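How do you get people to stay for a slow horror movie?

Posted by Hammad Paracha

Hi everybody! I run a little movie night for my neighbors in the community room at Trarnbridge, and I could use some advice. We started in February with creature features (giant crabs, angry birds, a swamp thing or two) and those went over great. People yell at the screen, everyone has a good time, and we're out by ten.

Now I'd like to show something slower. The one I have in mind is Olmedo, a ghost story set in a salt mine, and I love it to pieces, but hardly anything happens in the first forty minutes except a man walking around with a lantern. I tried it on my brother-in-law and he was asleep before the first door creaked. Should I save it for a smaller crowd, or is there a way to ease people into a movie like that? I've got a decent projector and a budget of 300 dollars for the whole season, so I can't do anything fancy.

Nizar Zoubi

Oh, I have been where you are! I've hosted a horror night for years and slow movies can work beautifully, but you have to set the table for them a bit. A few things I've learned, mostly by getting them wrong:

Start earlier than you think. A creature movie wakes people up at nine at night, and a quiet one puts them to bed. I start the slow ones at seven now and I lose far fewer people.

Show a short first. Pick something ten minutes long with one really good scare in it. After that the whole room is listening for noises, and your man with the lantern suddenly has everybody's attention (this is my favorite trick and I use it shamelessly).

Serve the drinks before the movie, and then leave them alone. Cocoa or cider does nicely, and folks settle in once they have something to hold. I used to get up halfway through to offer refills, and every single time I walked in front of the screen at the worst moment.

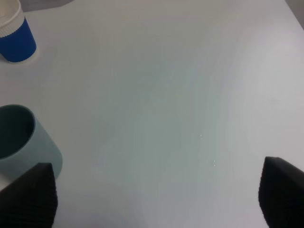
Turn up the sound, more than feels polite. So much of a slow horror movie is in the creaks and the breathing, and on small speakers all of that just disappears. If there's money left in your budget, I'd put it into one good speaker before anything else.

Don't oversell it. If you tell people it's the scariest thing you've ever seen, they'll sit there with their arms crossed waiting for you to be wrong. I say "this one's a quiet one, give it half an hour" and leave it at that.

And please do show Olmedo! The last scene down in the mine is worth every minute of that walking, and it's so much better with other people gasping around you.

Irfan Rana

just show Hasance instead. same kind of ghost, way shorter, and the dog lives

Sadia Dogar

I agree with Nizar about the short, but I'd add that you might want to go halfway first. Going straight from giant crabs to a salt mine is a big jump! Try a monster movie that takes its time showing you the monster, then do Olmedo the month after. That's how my mother got me into the slow ones, and I complained the whole way through and then asked to see it again.

Also check the subtitles before the night. My copy of Olmedo has them in pale yellow, and they're very hard to read over all that salt.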